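Häufige Fragen zur Sperrmüllabholung und Möbelannahme

Wer kann eine Abholung beantragen?
Antragsberechtigt sind alle Haushalte im Gebiet der Gemeinde Heltum, für die Abfallgebühren entrichtet werden. Mieterinnen und Mieter stellen den Antrag selbst; eine Zustimmung der Hausverwaltung ist nicht erforderlich.

Wie oft ist die Abholung kostenfrei?
Je Haushalt wird eine Abholung im Kalenderjahr ohne zusätzliche Gebühr durchgeführt. Die Menge ist auf drei Kubikmeter begrenzt. Darüber hinausgehende Mengen werden nach der geltenden Gebührensatzung abgerechnet.

Mit welcher Wartezeit ist zu rechnen?
Die Bearbeitung dauert in der Regel etwa vier Wochen. Im September kann es wegen der Grünschnittsammlung zu Verzögerungen kommen.

Was gilt als Sperrmüll?
Als Sperrmüll gelten Einrichtungsgegenstände, die auch nach zumutbarer Zerlegung nicht in die Restmülltonne passen, insbesondere Schränke, Regale, Matratzen und Teppiche. Bauschutt, Türen, Fenster, Autoreifen und Elektrogeräte sind ausgeschlossen.

Müssen Schränke zerlegt werden?
Einzelteile dürfen höchstens 50 Kilogramm wiegen. Größere Schränke sind zu zerlegen, Glaseinsätze gesondert bereitzustellen.

Wann sind die Gegenstände bereitzustellen?
Am Abholtag bis 6 Uhr, frühestens jedoch am Vorabend. Gehwege und Zufahrten sind freizuhalten.

Kann ein Termin verschoben werden?
Eine Verschiebung ist bis fünf Werktage vor der Abholung einmalig möglich. Ansprechpartnerin ist Frau Fumiko Sasaki.

Werden gut erhaltene Möbel angenommen?
Die Annahmestelle Kummont nimmt gebrauchsfähige Möbel ab 10 Uhr entgegen. Ein Anspruch auf Annahme besteht nicht.

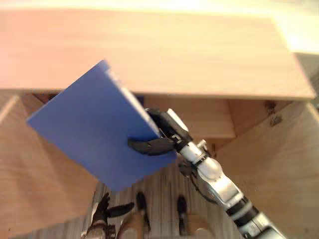
Gemeinde Heltum, Fachbereich Abfallwirtschaft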